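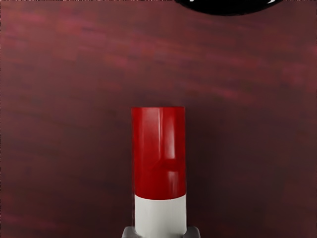
# Chapter 7: Gathering Demonstrations

A policy that learns by imitation is limited by the examples it is given. Chapter 6 treated those examples as a finished file, ready to load. In this chapter we make the file. Most of the work is slow, and a good deal of it is deciding what to keep.

We use one task throughout. The arm must pick up a marker from a table and place it in a mesh pencil cup. A wine glass shares the table and must not be touched. All of the demonstrations are recorded in simulation, using the Trakero scenes that come with the book. Readers who have a real arm can follow the same steps, but should expect to spend more time resetting the table between attempts.

## 7.1 What one demonstration contains

A demonstration, or *episode*, is a recording of one attempt from start to finish. At every time step we store three things:

- the images from the wrist view and the room view
- the joint angles and the gripper opening
- the command sent by the operator

The two views do different jobs. The wrist view shows the held object at close range, with a strip of table behind it, and often loses sight of everything else. The room view keeps the arm and its surroundings together, although the hand may block part of an object. Store both, even if you plan to train on one.

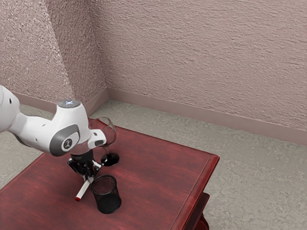 **Figure 7.2** Room view during an episode. The gripper holds the marker over the table, with its red tip beside the mesh cup.

The command and the measured joint angles are rarely equal. The arm lags behind the operator, and the gap grows when the motion is fast. A common mistake is to save only the measured angles and use them later as the training target. Save both, with time stamps from the same clock.

## 7.2 How many, and how varied

The set used in this chapter was recorded by two operators, Ottilie Lehner and Beat Gasser. It holds 1394 episodes. Of these, 170 are marked as failures and kept in a separate folder. We return to them in Section 7.5.

The starting position of the marker was changed before each episode. The cup was moved less often, and we will see the effect of that choice when the trained policy is tested with the cup in new places.

Before reading on, open the Drarnley viewer and play 4 episodes from each operator. Write down where each one slows down.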